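About Vokside

Vokside is a packing and sorting workshop. We pack up other people's stuff. Mostly small household things, mixed lots, the contents of the drawer everybody has, the shelf over the washer, the sports bag from three summers ago. You send it or drop it off, we sort it, wrap it, box it, label it and get it where it needs to go.

Started in February with one table and a tape gun that jammed. Now there are 17 of us, two rooms, better tape guns.

What we do

Mixed lots. Our main thing. A mixed lot is anything that doesn't come in matching sizes. Food cartons, pouches, bottles, sports gear, toys, kitchen bits. Other packers don't love these jobs and we get why, nothing stacks and every box is a puzzle. We like them.

Moving-out boxes. For people leaving a place in a hurry. You bring the leftovers, the stuff that didn't fit in any of the sensible boxes. We make it fit.

Care parcels. Students, new parents, relatives far away. Snacks plus something soft plus something useful is the usual order. Gedeo, our parcel line, runs on a flat price per box so you don't have to weigh anything at home.

Store returns. Small shops only for now. Ask first please, space is tight toward the end of the month.

How a job goes

Everything gets laid out before anything gets packed. That's the rule and it's the only one Hafþór Ásgeirsdóttir is really strict about. She set up the first table and still does most of the training. Things go at the back, front stays clear for working. Nothing goes in a box until you can see the whole lot at once. New people always want to start with the box. Don't.

Then by weight and by squash. Bottles get checked for a tight cap and then they stand up in the box, always, with a bit of card around them. Cartons go flat along a side wall. Pouches are the filler, they slide in anywhere. Anything padded is free cushioning so we save it for last and use it in the gaps.

Last year we packed 3261 lots. Biggest one had 282 items in it, took a whole afternoon and most of the next morning, and the customer wrote back to ask where we'd put the can opener. (Box four, inside the oven mitt. It was on the list.)

About the list. Every box gets one, on paper, taped inside the lid. We write it in plain words. "Blue glove" and not a code. You will be opening this thing tired and looking for one item so it should say what the item is.
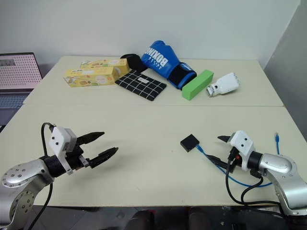
Sports stuff gets its own note as people ask about it a lot. Boxing gloves are a pain, bulky and they wont fold, but there's room inside the hand part and we use it. Socks go in there, or a small soft pouch. Close the strap after so nothing slides out. Shin guards nest. Balls, let the air out first if you can, we don't have the right needle for every kind.

Food we take sealed only. Long cartons are fine, open bags no. If a carton is dented we still pack it but we write it on the list so it's not a suprise at the other end.

Where we are

The main room is in the back half of the Gallegos building, same entrance as the framing shop, second door. Ring twice. Drop-off from 8 in the morning until 4, pickup until 6. There's a cart by the door, use it, bring it back. Parking is for 20 minutes out front and they do check.

Big lots go to our second room at Drotis. Call before you drive out there, it's not staffed every day.

Working with us

We hire when we're busy and we're usually busy. No experience needed. You should be ok standing for a few hours and you should have readable handwriting, we mean that part. Training is two mornings with Hafþór, paid. Bring your own water bottle and put your name on it, or it will get packed.

Leave a note at the front desk or use the contact form. We answer in the evening mostly.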